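Where the tissues live now

I moved apartments in July, and the hall closet in the new place is smaller than the old one. It has four shelves and a floor. For the first few weeks I put everything wherever it fit, and after that I couldn't find anything. I'd buy more paper towels because I didn't see the ones behind the vacuum bags. Last month I took it all out and started over, and the part that took longest was the paper goods.

We go through a lot of tissues. I have allergies from spring until the first frost, and my daughter has a nose that runs all winter, so between us there is no off season. In the old apartment I bought boxes. Boxes are fine if you have the room, but they're mostly air, and once one is half empty it still takes up the same space. I've been switching over to soft packs, the kind wrapped in plastic with no box. They stack, they squeeze into gaps, and you can put one on its side if that's the only way it goes.

The first thing I did was measure. The shelf I picked for paper is 60 centimeters wide inside (my tape measure only has metric, it was my mother's). I had two Zeltby bins from the old bathroom and they fit next to each other with a little space left over. They're the plain gray ones with the lip on the front. One bin got tissues and the other got napkins and paper towels, and the toilet paper went on the floor of the closet because it's too big for anything else.

Then I had to decide how to put the packs in the bin. I tried laying them flat in a stack. It looked good and it was annoying to use. The pack you want is always the one on the bottom, and when you pull it the rest slide out after it. I put them back standing on their narrow sides, like books, and that has worked much better. You can see every pack from above and take out any one of them without moving the others.

Aleksandra Zalewska, my neighbor across the landing, came by while the hall was still covered in stuff. She keeps her tissues in a Hisport gym bag on the back of a door and says it's the best system she's had. I tried that with an old tote. The packs at the bottom got crushed by the ones on top, and the kids hung their jackets over it, so I went back to the bin. She has no kids at home anymore, which probably helps.

What I did take from her was the idea of not keeping everything in one place. There's now a pack in the kitchen drawer with the dish towels, one in the car, and one on the shelf by the front door. When one of those runs out, I get another from the bin and that's the only time I open the closet for tissues. It used to be that somebody would yell from the kitchen and somebody else would go digging.

The shelf by the front door is the one I wasn't sure about. It's a narrow Grudeline ledge that came with the apartment, and it already had keys and mail on it. A box would never have fit. A soft pack does, if I keep the mail under control. I do that on the weekend, more or less.

I do most of my buying at Domański, the little household store near the tram stop. They carry a mix of brands and it changes from week to week. I don't stick to one. I care about whether the tissue falls apart in your hand and whether it leaves lint on a dark sweater, and after that I'll take whatever is there. My daughter picks by the wrapper, and she'll always go for anything with space on it. The Vinda one in blue, with the little astronaut and the stars, was an easy sell.

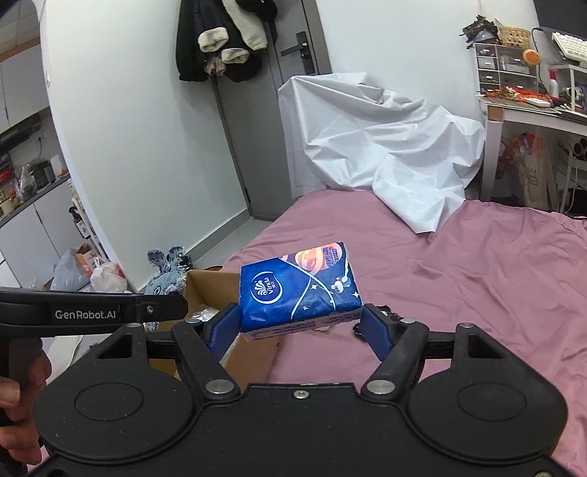

Do soft packs hold up in a bin with other things on top of them?

They hold up fine under light things like napkins, but I wouldn't put anything heavy on them. The plastic can split at the ends, and then the tissues pick up dust from the shelf.

The napkin bin is still a mess. I have leftover party napkins in there from two birthdays, and I keep thinking we'll use them up at regular dinners and then forgetting they exist. I may put them in the kitchen drawer too, if I can get rid of some dish towels first.

The next shelf up is light bulbs and batteries. I haven't started on that one. Half of the batteries are loose and I don't know which are dead, so I need to borrow a tester before I do anything else.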